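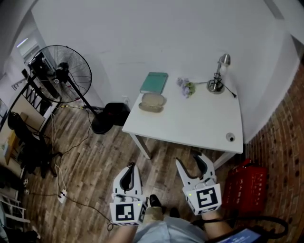 4.1 Kit under review. The Stolasance is a two-handed demonstration kit sold by Praltum for recording manipulation data without a robot on site. It ships as a pair of hand-held grippers, a head-worn camera, a wearable recording unit and a license for the vendor's processing software, Pladberg. The operator closes each gripper by hand and performs the task directly; arm trajectories are recovered afterward from video and inertial data. Figure 3 gives the head view at the approach phase of the tabletop task, with both grippers pointed toward a white table on which a closed book, an open eyeglasses case, a small bunch of flowers and a desk lamp have been set out. Each gripper body carries its own square marker, and the two patterns differ, so the software can assign left and right from the head view alone. The markers also supply the relative pose of the two grippers whenever both can be detected, which bounds the drift between the two wrist trajectories.

The kit was evaluated over three weeks in February. All sessions used factory settings apart from exposure, which was fixed by hand at the start of each session. Firmware was not updated during the trial. The comparison system was the teleoperated arm pair described in Section 3, driven by the leader arms supplied with it. Ten tasks were defined in advance by the second author and were performed on both systems by the same operators. Training for the kit consisted of the vendor's printed guide and one supervised practice session. Training for the teleoperated arms followed our usual lab procedure and took longer, and Section 5 treats this difference separately.

4.2 Yield. We recorded 732 episodes with the kit. After processing, 506 were accepted for training. Of the 226 that were not, 122 were rejected by Pladberg itself for loss of tracking on one or both wrists. The others were removed by our reviewers, mostly for wrong object order or a dropped object. The vendor's rejection rule is conservative. V. Kostiuk replayed all of the rejected episodes and found several in which the tracking gap fell entirely within the idle period before the first reach. These could have been kept with a trimmed start time. The software has no option for this, and the episode must be exported, cut by hand and resubmitted.

Tracking loss was not evenly spread over the tasks. It was highest where the operator turned away from the table to fetch an object and lowest in tasks performed entirely at the tabletop. Plain walls were a contributing factor. In a preliminary session the operator faced a bare wall at close range, and the wrist trajectories separated from the map within a few seconds of motion. Moving the table so that some part of the wider room stayed in view removed most of these failures. The guide mentions surface texture only once, in a note on floor coverings.

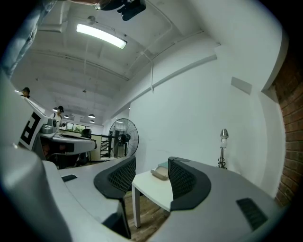
4.3 Wrist view. Policy inputs are drawn from the wrist cameras, and the head view is used only for calibration and review. The wrist lens is very wide. This is useful for localization but leaves few pixels for the object being handled, and the geometry near the border is strongly bent. In Figure 4 the two fingers and the gripper body take up most of the lower half, while the small table with its beige and teal-green items is seen at a distance through the gap between the open fingers. The right finger hides part of the teal-green item. The same view takes in a row of windows, the ceiling lighting and two people in the background, and these supply structure for mapping at the cost of privacy and of visual variation unrelated to the task. The other gripper's housing and marker are also present at the left edge, and we found that this second sighting can stand in for the head view when the latter is blocked.

Partial occlusion by the fingers was the main complaint of the operators and a measurable problem for the policy. A flat object lying behind the target tends to pass out of view during the last part of the approach. For tasks requiring one object to be placed in relation to another, we therefore trained with a short history of frames, following the method of our earlier Castillo study. Single-frame policies trained on the same episodes were weaker on every placement task and about equal on simple grasps.

The finger pads were adequate for rigid objects of moderate size. The textured inner face grips hard shells and book covers well. It performs poorly on thin stems, which slide toward the fingertip under light pressure and are crushed under heavy pressure. The kit reports opening width only. Grip force is not measured, and a policy trained on width alone cannot distinguish a firm hold from a loose one when the object is stiff.

4.4 Handling and setup. A single operator can put on the kit, but connecting the recorder cable is easier with a second person. The cable should be routed behind the arm before the grippers are picked up. When it was routed in front, it caught on the table edge during wide lateral motions. Each gripper has a green indicator light that shows recording status. The light can be seen from the head camera, so status can be confirmed on playback, though an operator looking at the table does not reliably notice a change. An audible tone on loss of recording would be a simple correction, and E. Villanueva has sent this request to the vendor.

Calibration takes a few minutes and must be repeated whenever the head camera is removed. We recommend running the marker check after every break, even where the guide does not call for it. In two sessions a shifted headband was found only at export, and the whole block had to be processed again with a new calibration file. Export time depends mainly on episode length and was little affected by the number of objects on the table. The processed files loaded into our training code without conversion, apart from a sign change on the wrist roll axis, which the current documentation does not list.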